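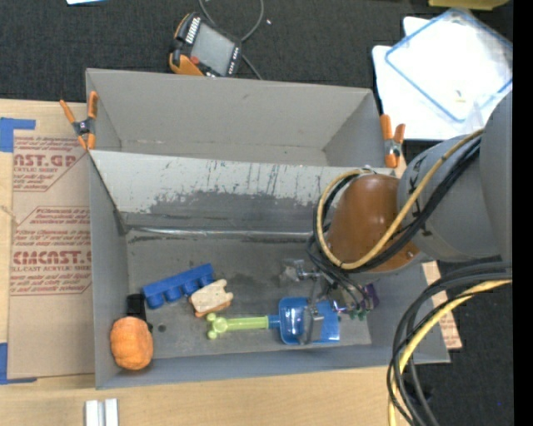 Was in der Spielkiste steckt

Plomora Kinderseiten, April 2018
Text: Loan Mạc

In fast jeder Kindergartengruppe gibt es eine Kiste, in der alles landet, was keinen eigenen Platz hat. Eine Schaufel aus dem Sandkasten, ein Stück vom Bauset, ein Klötzchen und etwas vom Herbstschmuck. Jedes dieser Dinge ist anders hergestellt worden und fühlt sich anders an. Deshalb lohnt es sich, sie einmal der Reihe nach in die Hand zu nehmen.

Die Schaufel

Eine Sandschaufel hat zwei wichtige Teile: den Stiel und das Blatt. Das Blatt ist der breite Teil, der den Sand aufnimmt. Dazwischen sitzt bei vielen Schaufeln ein kurzes Stück, das man Hals nennt. Der Hals muss viel aushalten. Wenn du das Blatt in schweren, nassen Sand drückst und dann den Stiel anhebst, biegt sich die Schaufel genau dort am meisten. Eine alte Schaufel bricht deshalb oft am Hals.

Am Ende des Stiels haben manche Schaufeln einen Knauf. Er kann rund sein, wie ein Griff mit Loch oder wie ein kleines Kleeblatt mit drei Bögen. Mit einem Knauf rutscht die Hand nicht so leicht ab.

Schaufeln gibt es auch in zwei Farben, zum Beispiel mit grünem Stiel und blauem Blatt. Der Stiel und das Blatt werden dann oft einzeln hergestellt und später zusammengesteckt. Manche Blätter sind ein bisschen durchsichtig. Fachleute sagen dazu durchscheinend. Das Licht kommt durch, aber man kann nicht klar hindurchsehen. Hältst du so ein Blatt gegen das Fenster, leuchtet die Farbe heller. Legst du es auf einen grauen Boden, wirkt sie dunkler. Die Farbe im Kunststoff ist dabei dieselbe geblieben.

Wie kommt der Kunststoff in die Form?

Die meisten Schaufeln entstehen im Spritzguss. So geht das bei der Firma Hinrichs, die Sandspielzeug herstellt. Am Anfang liegt der Kunststoff als Granulat bereit. Das sind kleine Körnchen, etwa so groß wie Reiskörner oder Linsen. Sie fallen durch einen Trichter in ein heißes Rohr. Darin dreht sich eine lange Schnecke aus Stahl. Mit dem Tier hat sie nichts zu tun, sie sieht aus wie eine dicke Schraube. Die Schnecke schiebt die Körnchen nach vorn. Auf dem Weg werden sie weich und schmelzen zu einem zähen Brei.

Vorn wartet die Form. Sie besteht aus zwei Hälften aus Metall, die fest zusammengepresst sind. Innen ist ein Hohlraum, der genau so aussieht wie die Schaufel. Die Maschine drückt den heißen Brei hinein. Dann wird gekühlt, die Form geht auf und die Schaufel fällt heraus. Eine Form für Schaufelblätter wiegt bei Hinrichs 500 Kilogramm. Für den Wechsel braucht man einen Kran. An einem Tag schafft die Maschine fast 2000 Blätter.

Auf einer Schaufel kannst du manchmal eine feine Linie ertasten. An dieser Stelle sind die beiden Formhälften zusammengestoßen. Oft gibt es auch einen kleinen rauen Punkt. Durch ihn ist der Kunststoff in die Form geflossen.

Noppen zum Stecken

Bausteine mit Noppen halten zusammen, ohne dass man sie kleben muss. Die Noppen sind die kleinen runden Erhebungen. Der Stein, der darauf kommt, hat auf der Unterseite Platz für sie. Dieser Platz ist aber ein winziges bisschen zu eng. Beim Zusammenstecken werden die Wände ganz leicht auseinandergedrückt. Sie wollen zurück in ihre alte Lage und klemmen die Noppen dabei fest. Die Kraft, die das Wegrutschen verhindert, heißt Reibung.

Bei langen, schmalen Bauteilen sitzen mehrere Noppen in einer Reihe. Mit ihnen kann man Wände verbinden. Wer zwei kurze Steine nebeneinanderlegt und einen langen darübersteckt, hat aus zwei Teilen eines gemacht. Maurer machen es ähnlich. Sie setzen die Steine versetzt, damit in der Mauer keine Fuge gerade von oben nach unten läuft.

Es gibt Bausteine mit sehr kleinen Noppen und solche mit dicken. Die dicken sind für jüngere Kinder gedacht. Zusammen passen sie nur, wenn der Hersteller das so geplant hat. Probiere es aus, aber drücke nicht mit Gewalt.

Klötzchen aus Holz

Ein Holzklotz wird gesägt und geschliffen. Schmelzen kann man Holz nicht. Wenn es sehr heiß wird, verkohlt es und brennt. Deswegen muss man vom Holz immer etwas wegnehmen, um eine Form zu bekommen. Für eine Kerbe sägt oder fräst man ein Stück heraus. Übrig bleiben Späne.

Sieh dir verschiedene Seiten eines Holzklotzes an. Auf den langen Seiten laufen oft Linien, das ist die Maserung. An den Enden siehst du manchmal Bögen, sie gehören zu den Jahresringen. Die Seiten können auch verschieden hell sein. Das kann an der Maserung liegen, an der Farbe oder daran, wie das Holz geschnitten wurde. Manches sieht außerdem nur aus wie Holz und ist Kunststoff mit einer Holzfarbe. Ein vorsichtiger Klopftest hilft ein wenig. Bemale aber keinen Klotz und kratze nicht daran, um es herauszufinden.

Der Kürbis, der nicht fault

Ein echter Kürbis hält kühl und trocken mehrere Monate. Hat er eine Druckstelle, geht es schneller. Zum Spielen und Schmücken gibt es darum nachgemachte Kürbisse. Sie können aus Kunststoff, Schaumstoff, Stoff, Ton oder Pappmaché sein.

Damit du sofort an einen Kürbis denkst, müssen nur wenige Dinge stimmen. Er ist orange, ziemlich rund und hat Rippen, die von oben nach unten laufen. Die Rippen dürfen ruhig flach sein. Ist die Oberfläche etwas rau, sieht er noch echter aus. Bei einem ganz glatten Kürbis spiegelt sich die Lampe darin.

Wer einen leichten Kürbis aus Pappmaché machen will, braucht einen Luftballon, Zeitungspapier, Kleister und Schnur. Den Ballon nur klein aufblasen. Die Schnur mehrmals von oben nach unten darumwickeln, sie drückt später die Rillen hinein. Dann kommen die Papierstreifen mit Kleister darauf, mehrere Schichten. Das Trocknen dauert 2 Tage, an feuchten Tagen länger. Zum Schluss wird er orange angemalt.

Warum die Kiste schräge Wände hat

Viele Kisten sind oben ein Stück weiter als unten. Ihre Wände stehen schräg. Das hat mit der Herstellung zu tun: Aus einer Form mit ganz senkrechten Wänden lässt sich eine Kiste nur schwer herausziehen. Du kennst das vom Sandkuchen. Ein Eimer, der oben weiter ist, lässt sich gut abheben. Leere Kisten mit schrägen Wänden kann man oft auch ineinanderstellen.

Beim Spielen merkst du noch etwas. Ein Ball, der gegen eine schräge Wand rollt, kommt wieder zurück zur Mitte. Flache Dinge rutschen an der Schräge hinunter auf den Boden. Ob sie rutschen, hängt davon ab, wie steil die Wand ist und wie glatt. Mit einem Tablett und einem Stapel Bücher kannst du das testen. Lege ein Holzklötzchen und einen Baustein auf das Tablett und hebe eine Seite langsam an. Welches Teil rutscht zuerst?

Kratzer erzählen etwas

Eine Kiste, die oft benutzt wird, bekommt Kratzer, Flecken und matte Stellen. Ein Kratzer ist eine schmale Rinne. Etwas Hartes oder Scharfes ist über etwas Weicheres geschrammt und hat ein bisschen davon weggeschoben. Ist die Kiste lackiert oder beschichtet, kann auch die oberste Schicht abplatzen. Dann sieht man die Schicht darunter, und die hat oft eine andere Farbe.

Es gibt auch dunkle Streifen, die gar keine Kratzer sind. Das ist Abrieb. Hier hat der Gegenstand etwas von sich selbst zurückgelassen, so wie ein Radiergummi auf dem Papier. Fahre mit dem Fingernagel quer darüber. Bleibt er hängen, ist es eher ein Kratzer. Geht er glatt darüber, ist es wahrscheinlich Abrieb, und ein feuchtes Tuch kann helfen. An den Stellen, an denen die Hände und das Spielzeug am häufigsten vorbeikommen, sind die Spuren meistens am dichtesten.

Sortieren, aber wonach?

In der Kindergruppe Ilta hat die Erzieherin Cúc Kiều im Februar zwei Kisten hintereinander auf den Tisch gestellt, eine volle und eine leere. Die Kinder sollten umräumen und dabei eine Regel finden. Zuerst kam alles Blaue in die leere Kiste. Bei einer Schaufel mit blauem Blatt und grünem Stiel gab es Streit. Zählt der Stiel oder das Blatt?

Dann haben sie nach dem Material sortiert. Auch das war schwierig, bei manchen Sachen wusste man es nicht genau. Die dritte Regel hieß »drinnen« und »draußen«. Damit war die Schaufel schnell untergebracht, über den Kürbis wurde noch beim Mittagessen geredet.

Alle drei Regeln sind richtig. Welche man nimmt, hängt davon ab, was man später suchen will. Wer etwas bauen möchte, sucht Bausteine und fragt nicht nach Blau. Ein Geschäft sortiert wieder anders. Bei Jekamel, einem Laden für gebrauchtes Spielzeug, stehen mehr als 1000 Teile im Regal, und sie sind nach dem Alter der Kinder geordnet.

Zum Ausprobieren

Suche dir sechs Dinge, die nicht zusammengehören. Lege sie in eine Kiste und mache die Augen zu. Nimm eines heraus und ertaste, was es ist. Ist es kühl oder warm an den Fingern? Metall fühlt sich kühler an als Holz, auch wenn beides gleich lange im selben Zimmer lag. Metall leitet die Wärme deiner Hand schneller weg.

Danach tauscht ihr, und ein anderes Kind ist dran. Wer mag, legt zwischen den Runden heimlich etwas Neues hinein, zum Beispiel eine Wäscheklammer oder einen Löffel.

Wörter zum Nachschlagen

Abrieb: feine Teilchen, die beim Reiben von einem Gegenstand abgehen.
Granulat: Kunststoff in kleinen Körnern.
Knauf: das dicke Ende eines Griffs.
Noppe: kleine runde Erhebung, zum Beispiel auf einem Baustein.
Spritzguss: Verfahren, bei dem heißer Kunststoff in eine Form gedrückt wird.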